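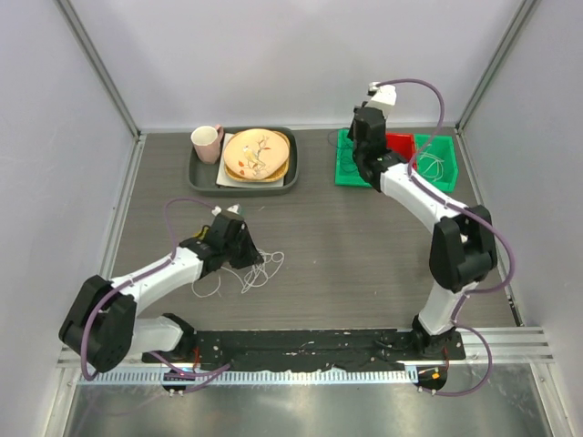
What do you do with a tangle of thin white string?

Lay it flat, find the loosest loop and work outward from there with your fingertips. Don't pull on the ends until you can see where both of them go.

That's the short version of what I learned at the string night at Kusel last Friday, and I've been boring everyone at home with it ever since. Kusel is the little yarn and craft shop on the corner, and once a month they push back the shelves and let people bring in whatever mess they've got in the bottom of the sewing drawer (mine was kitchen twine, and it was bad!). 44 of us turned up this time, so it was a squeeze, and I spent the first part of the evening perched on a step stool next to the button cabinet.

Vasylyna Stasiv ran the session. She used to repair fishing nets and now teaches knotting and macrame, and she is very calm about string. Her first rule is to put the whole thing down on a plain tabletop, something darker than the string if you have it, and leave it alone for a minute. White string on a gray table is good. White string on a white bedspread is how I'd been doing it, and I could never see a thing.

After that you just loosen. She had us lift the loops a little and let them fall back, again and again, until the middle started to open up. Thin string is fussier than wool because it kinks, so you roll the kink between finger and thumb before you move on. I got impatient and tugged - of course I did - and made a hard little knot that took me most of the coffee break to pick out with a darning needle.

There was also a race, which I hadn't expected. Two teams got a bundle each and had three minutes to free as much as they could, and then Vasylyna laid it along a tape measure on the floor. The winners managed 292 inches. My team didn't win, and I'm not going to say what we managed, but we did cheer the loudest.

What I liked best was the bit at the end about putting string away. Wind it in a figure eight around your thumb and little finger, slip it off, and wrap the tail around the waist a couple of times. It goes in a small bin or a jar and it comes out again the way it went in. I've done all my twine like that now, plus the string from the garden shed, and I'm eyeing the Christmas ribbon even though December is a long way off.

The next evening is on 13/07/2018, same place, doors at seven. It's free, but Kusel would like you to put your name on the sheet by the register so they know how many chairs to borrow. Bring your own tangle. If you haven't got one, there's a box of them by the door and you're welcome to mine.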